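Driving an arm with a game controller, weeks one and two

So the teaching has started! I've been promising this post since August and a few of you have been very patient about it (hi, Zamfira). For anyone new, I've spent my evenings trying to get a simulated Franka arm to tidy a table by showing it how, over and over, with me doing the driving. I steer, the software writes down every joint angle and every open and close of the gripper, and later on a model chews through the lot and tries to copy me. That's the plan anyway.

The project is called Favstead, which was Marius's name for it, and I've given up trying to find out what it means. Marius Sandu built the room and all the stuff in it. Mingxuan Xiao wrote the training code and is the one who has to look at my terrible driving on Wednesday calls. I hold the controller.

I thought I'd be good at this. I've played games my whole life! But moving a character around is one thing, and moving a gripper in three directions while also tilting it and twisting it is something else, and for the first couple of evenings I kept mixing up "down" and "forward" and shoving things onto the floor. The bread was the worst. It's long, and if you push on one end the whole loaf swings around and takes the fork with it.

Sipho Mnguni, who did this kind of thing for a warehouse outfit in Kerville, gave me the best tip I've had so far. Come in high, stop over the thing you want, sort out your angle, and only then go down. I'd been swooping in sideways like I was grabbing fries off somebody's plate. When you swoop, every demo ends up a different shape, and the model has a hard time working out what you meant.
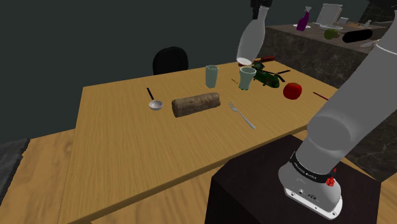
4 min read

The helicopter has turned out to be the object I dread. Picking up the apple is fine, it's round and it doesn't care where you grab it. The helicopter has those thin rotor blades sticking out, and with a glass sitting right up against it there's really one decent way in. I must have restarted that one more than any other. Mingxuan wants me to keep the setups where things are crowded together, and I grumble about it, but okay, a real dinner table is crowded too.

My count as of last night is 278 demos recorded, and 70 of those I've thrown out. Some were plain crashes. A lot of them were me hesitating, though, and that's a weird thing to have to train yourself out of. If I stop in midair for a few seconds to scratch my nose, that pause goes into the recording, and the model will happily learn to hang there too. Our first test run did exactly this. It reached over the table, stopped, and just hovered. I laughed so hard, because it was so obviously me.

Other things I've changed, in case you're trying this at home:

I turned the stick sensitivity way down. It feels like driving through syrup for ten minutes and then it feels normal.

I do 14 demos and then get up and make tea. By the end of a longer session I get sloppy and start cutting corners on the way down.

I say the task out loud before I press record. "Apple, left side of the table." My cat finds this very interesting.

I switch between two camera views now. Straight on, I can never tell whether the gripper is over the glass or a little behind it, and the side view clears that up right away.

Silviu Pop asked in the comments last time why I don't just write a script for the whole thing. I did try one! It worked great until Marius moved the glasses, and then it closed on thin air with total confidence. I could've kept patching it, but I'd rather spend the time on demos and see how far they get us.

Next up is the ladle, which I've been putting off. The handle sticks up at an angle, so I think I want to tilt the wrist before I go anywhere near it, and tilting is still my weakest move. If any of you have a good button layout for wrist rotation, please leave it in the comments. I've got mine on the shoulder buttons and my fingers hate it.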